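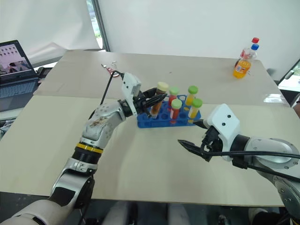
Slide 1. Welcome, phones off, the Prellport town library thanks you for coming out on a night with free parking elsewhere. Topic: how to read a ferry timetable. Pause for the gasp.

Slide 2. The Eltarus line runs 2 boats. The printed table lists 400 sailings a season, and you will want 30 of them. Explain the little daggers. A dagger means "except when it doesn't" – wait for the laugh, move on if none.

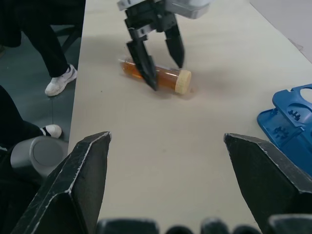
Timetables fail people at the footnotes. Ask who has stood on the Karagiannis pier at 8:00 in September holding the August sheet. Spread your copy out flat before you plan anything, on a stretch of pale tabletop like the one on the slide, and put a ruler under your row. Your finger will drift. Mine has, as far as Oris, with luggage.

Slide 4. Connections. Never trust one under 30 minutes. Take questions, then point at the coffee.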